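Vikholm wipe-clean tablecloth, large, checked

I bought this in August to replace a cotton cloth that needed washing after every meal. It cost £30, which is more than I like to pay for a tablecloth, but the old one was going thin in the middle.

The coating is matt and doesn't squeak. Tea and jam come off with a damp cloth. Beetroot left a faint mark that went after 15 minutes under washing-up liquid. The fold lines took 4 days to drop out. 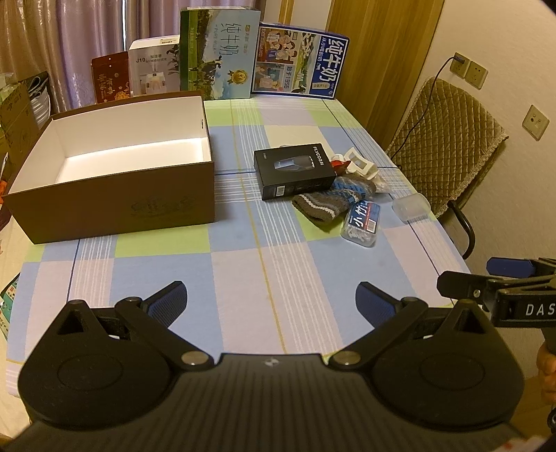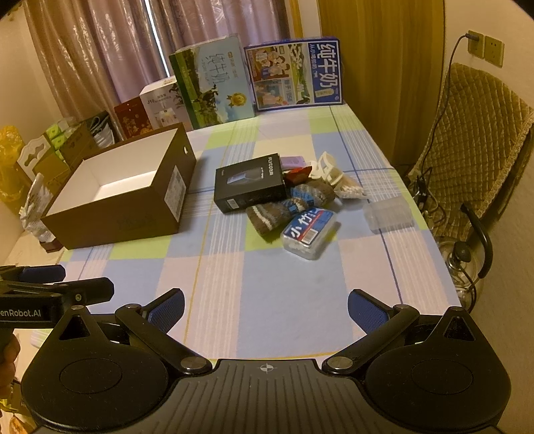 A reader in Isdale writes that hers has lasted well but the hem began to curl on one side, and that Stemden, who sell it, replaced it without fuss. Mine hasn't curled so far. I keep it away from the radiator.

The care label says no ironing. I tried a cool iron through a tea towel on one corner and it went slightly shiny, so do as the label says.

Four stars. I'd buy it again in the sale.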